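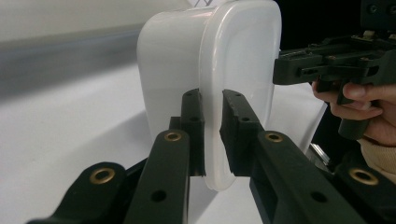
Speaker notes, student project evening, 9/6/18
Clernow Robotics Club, senior group
Speaker: Wing-yan Hsu. Pin-yu Shek on the laptop.

Slide 1. Title
Say who we are. Thank Mr Pakzad for the room. Mention that the printed handout has the parts list, so people don't need to copy it down.

Slide 2. What we set out to do
The project is called Varnon. We wanted a hand-held gripper that a person can work with one hand, and that records how they pick things up. The recordings are then used to teach an arm the same job. Tonight is only about the hand-held part. The arm is Ho-yin Mak's talk, after the break.
We chose kitchen containers as our test objects. They are light and cheap, and they flex when you squeeze them. A wooden block is too easy.

Slide 3. The linkage
Two fingers, each on a pair of links. The links are meant to keep the pads parallel as they close. Point to the pivots on the drawing.
First version had the pins running straight in the plastic. The holes wore oval and the pads started to toe in. Ho-yin Su pressed in brass bushings and we haven't had to reprint a link for wear since November.
If asked about cost: 38 dollars for a full set of hardware, not counting filament. Don't get into the filament argument.

Slide 4. The pads
The two pads are different shapes. One is a narrow block, the other is wider with a step on its inside face. With a thin rim, the step gives the plastic somewhere to sit.
We have tried rubber facing. It gripped better but it peeled at the corners, and we ran out of time to find a better glue.

Slide 5. Two people, two grippers
Explain the exercise. One student holds the container by its edge, the other brings a second gripper in towards the rim. It's slower than it sounds. You have to agree who is moving and who is staying still, and say it out loud.
Pin-yu to play the clip. If the sound doesn't work, keep talking.

Slide 6. Results so far
We logged 1397 grasps over the term. Of the last 40 handovers, 61 per cent of our original time target was never reached, so

CHECK THIS LINE WITH JAMSHID. I think the numbers got mixed up. Just say 40 handovers timed, results on the handout.

Most of the drops came from squeezing too hard. The wall bows in, the rim tips and the container slides out of the pads.

Slide 7. What's next
Softer pads. A stop on the trigger so the fingers can't over-close. Clear containers are giving us trouble in the recordings as well, and the frosted ones are only a bit better.
The Year 9s take over the second gripper next term, so the assembly guide needs finishing.

Slide 8. Questions
Repeat each question so the back row can hear. Anything about software goes to Pin-yu. Pack up the grippers before supper and put the spare bushings back in the labelled tin.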